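June, Collalside bench notes, started at 4.40 pm with a cup of tea I'd already forgotten about once

Right, the left wrist went off again. I was well into the cable batch (untangle, pull straight, bundle, put away) and everything looked lovely on the live view until the left hand's track jumped sideways and stayed there. No warning and no beep, and the recorder carried on writing as if my left hand had moved out over the floor. I only spotted it when I scrolled back, so that's 288 frames of nonsense in the middle of a good take.

Pathirana (the trainer, for anyone reading from the other building) had swallowed an earlier one of these last night. The arm then reached for a bundle, closed on nothing and drove its wrist down towards the table until the force limit tripped at 400. The limit did its job and the arm is fine, but I don't want a bad track getting that far again – and I was standing closer than I should have been!
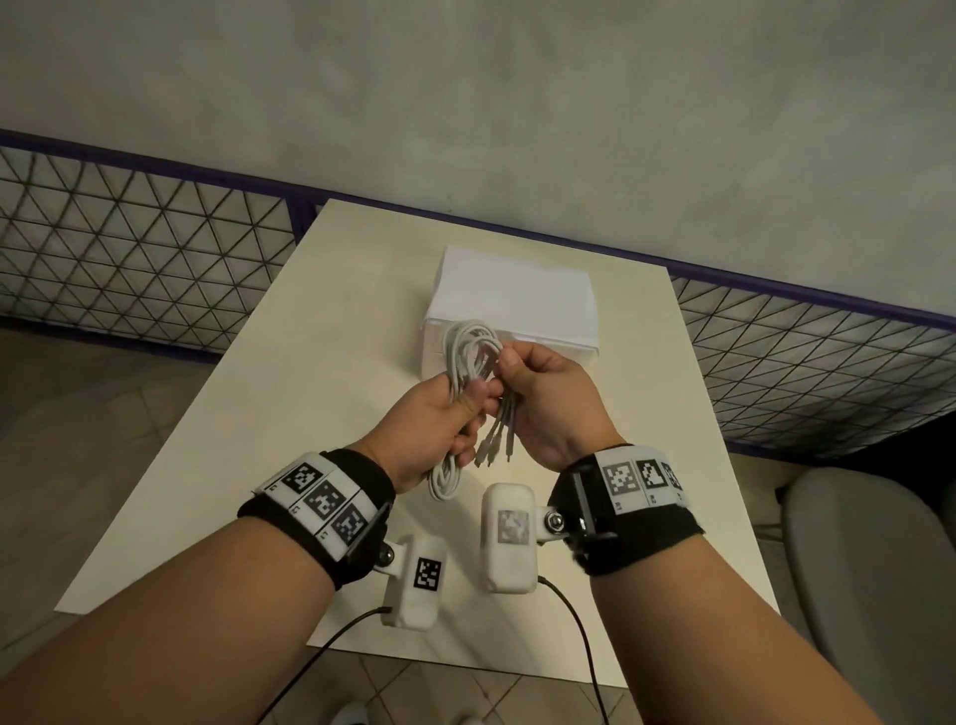 Bergþóra Hallgrímsson reckons I'm blaming the wrong bit. She'd look at the clock before the markers, and she wants the arm locked out until we've replayed the bad take with the motors off. Fair enough, it's locked out, and the key is in the drawer with the calipers.

So I went looking at the clock. The left module's timestamps are fine up to frame 600, then they start slipping against the right one, and at 699 the tracker gives up and picks the mirrored solution for the marker plate. After that it never swaps back, even with a perfectly clear view. My guess is that the slip comes first and the flip follows from it, which would make her right and me half right (I'll take half).

Swapped the left and right cables at the hub and repeated the same motions, lots of long pulls with the hands well apart, which is when it seems happiest to misbehave.

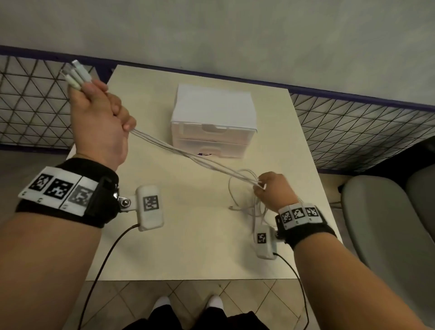
The fault stayed with the left module, so it isn't the cable and it isn't the hub port. I also tried tightening the mount bolt, mostly to feel useful, and it made no difference at all.

To do:

- pull the bad takes out of the Pathirana set and retrain from the older checkpoint
- make Enunis reject any take where the two clocks disagree, instead of quietly averaging them (who thought of that? me, I think)
- replay with motors off, Bergþóra watching
- ask Gustitum for a spare left module

Arm stays locked out overnight. Please don't borrow the key, even for a quick homing run.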